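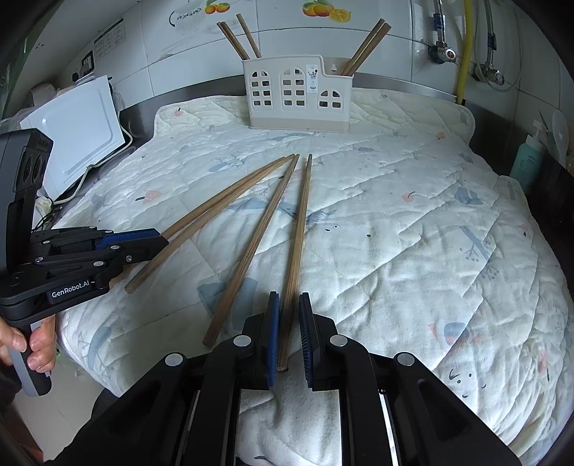
Opinion > Household > Kitchen

March. By a reader in Idthorpe

Search this site Enter keyword Go

I want to defend the chopstick holder that stands on the counter. I know it is a small subject. But in my building in Idthorpe there are 13 kitchens, I have been a guest in most of them, and in almost every one the chopsticks live in a drawer, in the long section where other families keep the bread knife. I think this is a mistake, and I will try to say why without becoming too serious.

When I was a child, we had the drawer also. It had a plastic tray, and the tray had crumbs. I don't know how crumbs enter a closed drawer, but they do, and they go to the end where the tips of the chopsticks are. My mother washed the tray perhaps at New Year. The chopsticks we washed every day, very carefully, and then we laid them down again in the crumbs. It took me many years to see that there was something wrong with this order of work.

A metal fork can suffer a drawer. Wood is different. It takes water during the washing, and it gives the water back slowly, more slowly than people believe. If you dry a wooden chopstick with a towel, the outside is dry and you are satisfied, but put ten of them in a closed drawer and after one month open it and smell. I did this test in my own home and I did not enjoy it. Now mine stand up in the air until the next meal, and the smell is gone.

The second point is about looking. A thing that stands in front of you is a thing that you inspect. I see the one with the split end while I wait for the rice, and I take it out. In the drawer it would stay for years, always coming into the hand of a guest.

People answer me that the counter must be empty. This idea is very strong now. My neighbor has a kitchen from Wondent, with doors that have no handles, and she told me she paid 397 only for the set of drawer dividers. They are beautiful dividers. But when she cooks noodles she opens and closes that drawer with wet hands, and the front of it has marks. Her counter is empty and she has to walk around it like a visitor. I would prefer a counter that shows a person eats here.

And it doesn't need to be ugly. There are holders made like a row of little houses, with arched and square windows, and the chopsticks stick up from behind like tall chimneys. Some will say it is childish. I say the kitchen is a place where we do the same 3 things all day, so a row of houses against the tile is welcome. The windows have a use too, as the air goes through them. A closed ceramic jar is more elegant, but at the bottom of it there is always a little gray water, and then you have made the drawer again, only vertical. 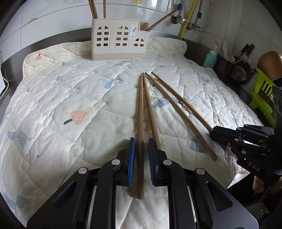

IN PRACTICE

I have a few habits, which I offer without any authority.

First, I lay the clean chopsticks on a cloth before they go in the holder. I use an old quilted cot blanket with a faded print, too worn now for a bed. A quilt is better than a flat towel for this, in my opinion, because the stitching makes small valleys and the round ones do not roll to the floor. It also makes the noise less, and in a small apartment in the early morning this matters. I put them in a fan and match them by length. The pairs are never as equal as you remember from the shop.

Second, tips up. I have discussed this with relatives until late at night. Some of them say tips down, so that no one touches the part that goes in the mouth. It is a fair argument. But water goes down, and I don't want it to collect in the thin end. You can take a chopstick from the side by its middle, it is not difficult. If the hands are not clean, the hands are the problem.

Third, own fewer. When I moved from Tuklow I counted what was in my boxes, and with all the paper-wrapped ones from restaurants I had over 526 single sticks. I was ashamed. I kept enough for the family and for some guests, and the rest went to start the stove at my uncle's house. A standing holder teaches this by itself. When it is full, it is full. A drawer has no such manners, you can always push one more.

I admit one weak side, and it is grease. If the holder stands near the pan, it becomes sticky, and all those little windows must be cleaned with a small brush. I keep it at the far end of the counter, against the wall, and I wash it when I wash the kettle. The holder in the Cheon catalog comes apart in pieces for this purpose, but I haven't tried it and the price seems high for plastic.

My neighbor with the dividers is still not convinced. Last time I ate there she opened the drawer, took two pairs, looked at the tips, and went to rinse them under the tap before giving me mine. I said nothing and we had the soup.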